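From: Hazel Brannigan
To: teleop-methods list
Subject: Re: Segment boundaries in the countertop transfer task

Dear colleagues,

Thank you to Hafiz Latuheru for raising this matter. His message is quoted in part.

> The Ulthorpe guidelines ask operators to begin a new segment
> "when the object is secured." Two of our annotators read this
> differently, and episodes 282 and 283 now carry boundaries
> that do not agree. Which reading should the July release follow?
> Hafiz Latuheru

The Koralbridge group has discussed the question and proposes the following reading.
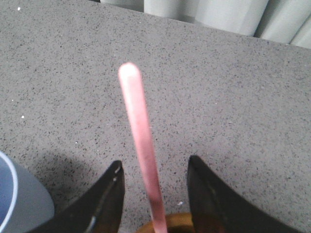

A segment named "approach" should continue for as long as the fingers remain open on either side of the object. Position alone does not end it. The operator's close command does, and the time of that command is already in the log.

Where the views differ, the fixed view should settle any question about which container is meant, and the wrist view any question about the fingers.

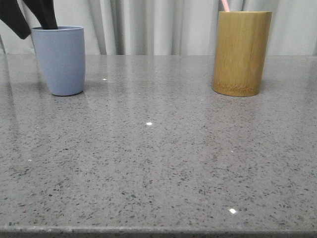

Anel Oosthuizen has asked that operators keep to one approach direction per session. We support this request. Of the 211 demonstrations reviewed so far, 5 were returned for a change of direction partway through – all of them from new operators.

Travel with closed, empty fingers is to be labeled "transit" and kept. 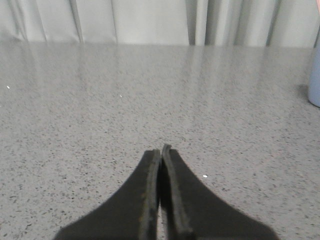 Several sites have been trimming these passages before upload. Please stop doing so, as Jae-in Ra's group requires the full motion for its timing work.

"Hold" begins after the close command and ends with the open command, including any pause by the operator.

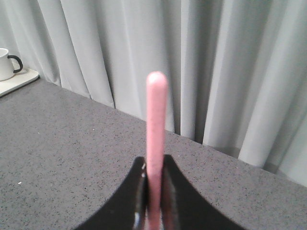
Small changes in the lean of the object during this period do not call for a new segment. Corrections to existing files should be sent to Quentin Poulain, with the episode number in the subject line.

Hazel Brannigan
Koralbridge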